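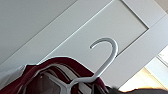

What is a kenning? A kenning is a two-word name for something, used in place of its ordinary name, like "whale-road" for the sea.

I've been doing these with my class all week and they've gone kenning mad, so a thread on how I run it.

Start with the old ones. "Bone-house" for the body always gets a gasp. Don't explain it, just write it up big and wait - somebody will shout it out.

Then make one together. We did the school cat at Nyaga (not ours, it just turns up). Mouse-chaser, lap-warmer, sandwich-thief. Lovely!
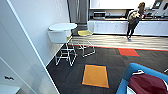 Round white table and two stools, through the doorway.

Next bit is pairs. Each pair gets a secret thing and has to come up with five kennings for it. No using the word itself, and no using "big". They moan about the second rule and then the writing gets miles better.

Most of them get stuck at four. I let them walk about and nick an ending from another pair (-maker, -breaker, -keeper are the popular ones) as long as they change the front half.

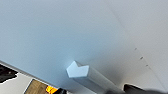 Gitau Mugo: Do you make them put the hyphen in? Mine leave it out and then it reads like a shopping list.

Yes, every time! I tell them it's the glue. I had one lad write "toast burner" for his dad and the hyphen really did sort it out.

Last step is stacking them into a poem, one to a line, with the hardest clue at the top and the easiest at the bottom. Read it out slowly and let the others guess. "Puddle-drinker, sock-eater, tail-wagger" lasted almost to the end.

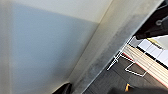

Kimutai Muriithi
Class teacher, poetry and spelling

Going to try it with spoken riddles in January, so if you've got any good short ones send them over please.

Recent threads
- Haiku without counting on your fingers
- Alliteration games for a wet lunchtime
- My spelling wall, the Sareo version
- Acrostics that aren't boring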